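Projeto Plunura – Recolha de demonstrações para manipulação com dois braços

Relatório de projeto de fim de curso
Autores: Upendo Makokha e Boglárka Tóth
Tempo de leitura: 6 minutos

1. Enquadramento

O presente relatório descreve o trabalho realizado no âmbito do projeto Plunura, cujo objetivo foi constituir um conjunto de exemplos para treinar, por imitação, uma política de controlo de dois braços robóticos. As tarefas escolhidas envolvem objetos deformáveis, em particular bolsas de tecido com cordão, e objetos rígidos que habitualmente se guardam nessas bolsas.

A opção pelos objetos deformáveis resultou da revisão bibliográfica efetuada no primeiro semestre. Um saco de tecido não tem uma pose única que se possa estimar e depois agarrar: a forma muda a cada contacto, e a mesma ação pode produzir resultados diferentes consoante a posição das pregas. Estas características tornam difícil a programação explícita e justificam o recurso a demonstrações humanas.

2. Organização da recolha

Cada demonstração, adiante designada episódio, foi executada por um operador que comandava simultaneamente os dois braços. Foram registadas as posições das juntas, a abertura das garras e as imagens das câmaras, todas a 30 amostras por segundo. A sincronização ficou a cargo do programa Preltis, desenvolvido por um grupo anterior do mesmo curso e adaptado por nós para aceitar dois fluxos de comando.

O plano previa 12 tarefas, repartidas por três famílias: fecho de bolsas, arrumação de objetos nas respetivas bolsas e separação de objetos no plano de trabalho. Na família do fecho de bolsas, a garra direita aponta para o cordão da bolsa cinzenta, com as bolsas pretas e a cinzenta dispostas sobre a mesma superfície.

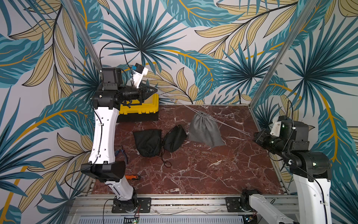

Quantos episódios são necessários por tarefa?

O número depende da variabilidade que se pretende cobrir. Para este projeto foi fixado um mínimo de 200 episódios nas tarefas com cordão e um valor inferior nas restantes, a rever depois do primeiro treino. Um conjunto menor, com posições iniciais bem distribuídas, revelou-se mais útil nos nossos ensaios preliminares do que um conjunto maior gravado sempre a partir da mesma disposição.

3. Protocolo de cada episódio

O episódio inicia-se com os dois braços em posição de repouso. O operador lê em voz alta a instrução associada à tarefa, aguarda a confirmação do segundo elemento do grupo e dá início à gravação. A instrução é guardada em texto, numa redação fixa e em duas redações alternativas, para que o modelo não dependa de uma única formulação.

Entre episódios, o segundo elemento repõe os objetos de acordo com uma grelha de posições sorteada previamente. A princípio a reposição era livre. Ao fim de uma tarde de trabalho verificou-se que a bolsa cinzenta regressava quase sempre ao mesmo local, e esses episódios foram reclassificados como material de ensaio.

O fecho exige que os dois braços exerçam tração coordenada. Quando uma das garras puxa antes da outra, a bolsa desloca-se ou tomba e o operador tem de recomeçar o movimento.
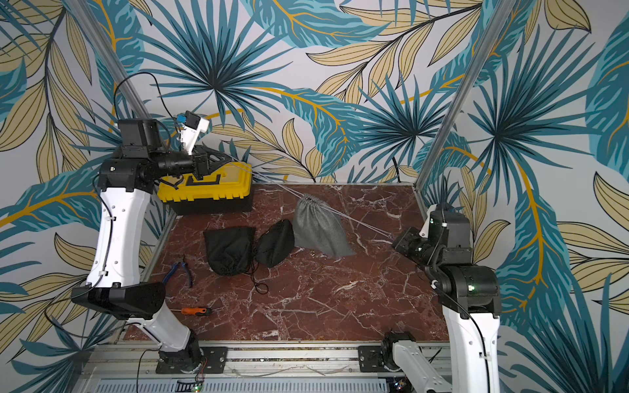 Definiram-se por isso dois critérios de aceitação. O primeiro é a conclusão da tarefa no tempo máximo estipulado, contado a partir do primeiro movimento. O segundo é a ausência de correções bruscas, avaliada pela aceleração das juntas nos dados registados. Os episódios que cumprem o primeiro critério e falham o segundo não foram eliminados – conservaram-se numa partição separada, com a etiqueta «recuperação», por conterem informação sobre a forma de corrigir um erro.

A anotação foi feita pelos dois autores de modo independente. Os casos de desacordo concentraram-se no instante em que a bolsa se considera fechada, tendo sido adotada a seguinte definição: a abertura deixa de ser visível na câmara fixa e o cordão deixa de correr. A redação anterior, que falava apenas em «bolsa bem apertada», foi retirada do manual de anotação.

4. Objetos rígidos

A segunda família de tarefas introduz objetos com geometria própria. Uns binóculos têm dois cilindros ligados ao centro e podem ser agarrados por qualquer um deles, com consequências muito diferentes para o equilíbrio. Foi necessário acordar entre operadores quais as preensões admissíveis e, dentro destas, deixar liberdade de escolha. Nas gravações desta família surgem também superfícies brilhantes, cujos reflexos alteram a aparência do objeto à medida que o braço roda.

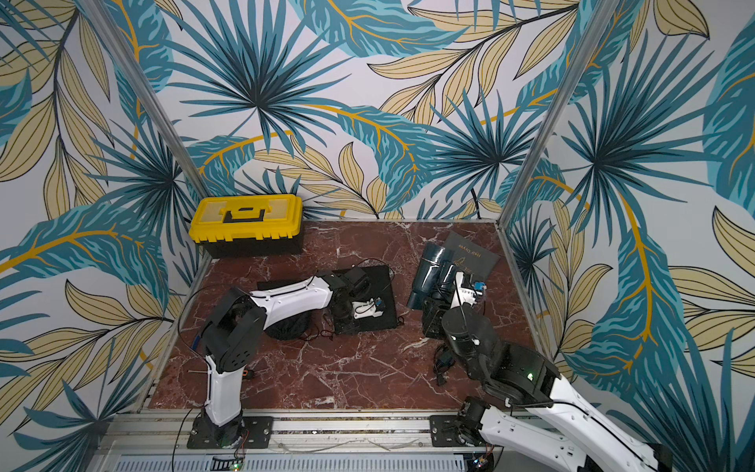

A repartição de funções entre os braços foi outro ponto de discussão. Numa primeira versão do protocolo, o braço direito transportava sempre o objeto e o esquerdo mantinha aberta a bolsa. Esta regra facilitava o trabalho do operador, mas produzia dados assimétricos. Na versão final, as funções são trocadas em metade dos episódios de cada tarefa em que a troca é fisicamente possível.

Registou-se ainda uma diferença assinalável entre operadores. Boglárka Tóth executava trajetórias mais curtas e com pausas antes do contacto; Upendo Makokha movia os dois braços em simultâneo durante quase todo o episódio. Ambos os estilos foram mantidos no conjunto, com identificação do operador nos metadados, a fim de permitir a sua análise posterior.

Nas tarefas com secador de cabelo, os dois braços trabalham muito próximos um do outro. O limite de distância entre garras imposto pelo controlador interrompia a gravação com frequência e teve de ser reduzido, com autorização do orientador e a velocidade máxima diminuída em conformidade. A presença de outras peças e de bolsas no plano de trabalho aumenta o número de preensões possíveis e obriga a instruções mais precisas quanto ao objeto pretendido.

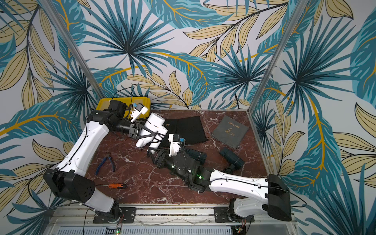
5. Tratamento e verificação dos dados

Concluída cada sessão, os ficheiros foram transferidos para o servidor Irndale e submetidos a uma verificação automática. O procedimento confirma a existência de todos os fluxos, compara as marcas temporais e rejeita episódios com falhas de imagem superiores ao limite definido. Um episódio rejeitado não é apagado; fica assinalado com o código do erro e a versão do programa.

A falha mais comum foi o desfasamento entre as câmaras de pulso e o registo das juntas. A origem estava na ordem de arranque dos processos, corrigida na segunda versão do Preltis. Os episódios anteriores foram realinhados com base no instante de fecho da garra, identificável nos dois fluxos. O método dá resultados aceitáveis para objetos rígidos. No caso dos cordões, em que a garra fecha sobre um volume muito reduzido, o alinhamento foi revisto manualmente.

6. Estado do conjunto e trabalho por realizar

Em julho, o conjunto reunia 1.000 episódios aceites, sem contar com a partição de recuperação. A distribuição pelas tarefas não é uniforme: o fecho de bolsas está completo, a arrumação tem lacunas nas posições junto aos cantos posteriores e a separação de objetos conta ainda com poucos exemplos executados pelo segundo operador.

O treino da política de referência, denominada Halás, será feito apenas com os episódios aceites, seguindo-se um segundo treino que inclui a partição de recuperação. A comparação entre os dois utilizará disposições iniciais que não constam da grelha de recolha. Os resultados serão apresentados em anexo próprio, juntamente com o manual de anotação e a lista das instruções em todas as redações utilizadas.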